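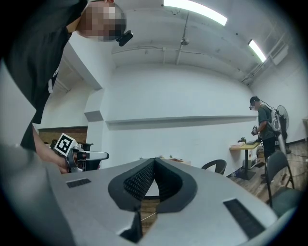 What do geologists do with drill core once it's out of the ground? They lay it in long trays in the order it came up, log every stretch of it by eye, then saw it lengthwise so one half can go to the lab and the other half stays in the box.

**1.** I've been logging core at the Trivcombe project since April and I want to post about it, because the stuff I get to look at is so good and most of it never makes it past a spreadsheet. Long thread, get a drink.

**2.** Quick background for people who don't follow mining at all. Trivcombe is a copper-gold prospect run by a small company called Plernano. Small as in you can fit the whole technical team in one pickup if somebody takes the middle seat. No mine, no mill, just holes in the ground and a lot of rock in boxes.

**3.** The hole I've been living with is 612 meters long. It was planned to stop at 600, but the last few runs were still showing little flecks of chalcopyrite (brassy yellow, the main copper mineral) and Fanni Szekeres, our project geologist, asked the drillers to keep going. Twelve more meters! I was so happy.

**4.** The top 114 meters are, I'll admit, a slog. Glacial till, then weathered volcanic rock the color of weak tea, broken up so badly that you're mostly logging gravel. You write "rubble" a lot. You write "rubble, as above" even more.

**5.** And then you pull the lid off the next box and it's solid, dark green andesite with thin white quartz veins crossing it in every direction. I said "oh hello" out loud to a rock.

**6.** People ask what I write down all day. Rock type, color, grain size, which minerals have been altered into which other minerals, the angle of every vein, how broken the core is, and how much of it we got back compared with how far the bit moved. That last one is called recovery and it matters more than you'd think. If a meter of drilling gives you half a meter of core, you have to ask where the rest went and whether the missing part was the soft, gold-bearing part.

**7.** Best tool on my bench: a spray bottle of plain water. Dry core looks like sidewalk. Wet it and everything jumps out, the pink feldspar, the green chlorite, those skinny black magnetite veins. Second best is a magnet on a string, third is my hand lens, which I have dropped on concrete more times than I want to say.

**8.** Pet topic coming up, sorry. VEINS. When one vein cuts across another, the one doing the cutting is younger. So you can sit there with a single piece of core and work out that the magnetite came first, then the quartz with copper in it, then a late calcite vein that sliced through both. Millions of years of plumbing and you can hold it in one hand.

**9.** I found a spot with seven separate generations of veins in a piece shorter than my forearm. Fanni came over to check me and got six. We argued over it through lunch and she found the last one with her own lens. I've never felt so proud.
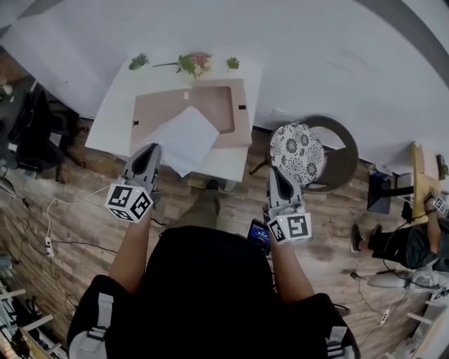 **10. Okay, but is there gold?**

Everybody's question, including my mom's. I don't know yet! You almost never see gold in rock like this. It sits inside the sulfides in grains far too small for a hand lens, so you log what you can see and wait for the assays.

**11.** The half core gets cut into sample lengths, bagged, tagged and trucked to the Surneo lab, where it's crushed, ground to powder and tested. We slip in blanks (rock we know is barren) and standards (powder with a known grade) so we can catch it if something drifts. The lab sees them as ordinary bags with ordinary numbers.

**12.** One thing I'd love more investors to look for in drilling news: true width. A hole can run down the length of a steep zone and give you an enormous interval when the zone itself is pretty skinny. The release should say whether the number is core length or true width. If it says "true width not yet known," fine, early holes are like that, but keep it in mind when you read the headline.

**13.** Somebody asked for reading. The logging manual I learned from is the old Hallgrímsson one, spiral bound, coffee on most pages. Its vein sketches are gorgeous, and I still copy them when I'm stuck.

**14.** Next up is a hole drilled from the same pad at a flatter angle, to see if the copper keeps going to the west. The first boxes are already stacked by the saw and I've peeked under one lid. Till. So much till. More when I hit the green stuff.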